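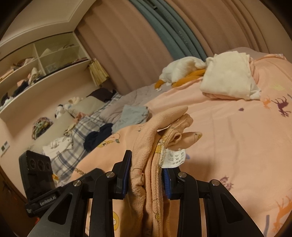
I bought the Witkowska fabric shaver in November, after my sister-in-law Dorota Mazurek ran hers over one sleeve of my oldest cardigan and left the other sleeve as it was. I ordered one that same evening! It was $59, which felt like a lot for something that eats fluff, and I have not regretted it once.

If you wear knits, you know the problem. Pills show up under the arms first, then along the side where your bag rubs, and a perfectly good sweater starts looking tired in its second winter. I used to pick them off by hand in front of the TV. Then I had a cheap battery shaver from Ellbridge for a few years - fine on a scarf, hopeless on anything thick, and it slowed to a crawl whenever the batteries dipped.

The Witkowska plugs in, and that makes all the difference. The motor sounds the same at the end of a coat as it did at the start. There are three height settings on the collar. I keep it on the middle one for most things, go low for flat cotton knits, and use the high one on a big fuzzy mohair wrap that I would never have dared to shave before. The head is wide, so a whole sweater front takes me almost 5 minutes.

A few things I've picked up along the way. Lay the sweater on something flat and firm (my ironing board is too squishy, the kitchen table is great). Go in small circles and don't press. Do the cuffs last and go slowly near seams and hems, where the fabric bunches up and the blade can catch. I did nick one, a tiny hole in a gray merino, and that was me chatting on the phone while I worked.

Complaints? The lint cup is too small. On my husband's wool coat I emptied it over and over, and the lid is stiff enough that I usually send a puff of fuzz across the floor. The cord could be longer too. Replacement blades are $17 a pair, and I'm still on my first, though I can feel it getting a little less keen on heavy wool.

I've done the couch cushions, two blankets and the inside of my slippers. Dorota says I'm running out of things to shave, but she hasn't seen the car seats yet. Happily recommended, and I'd buy it again tomorrow.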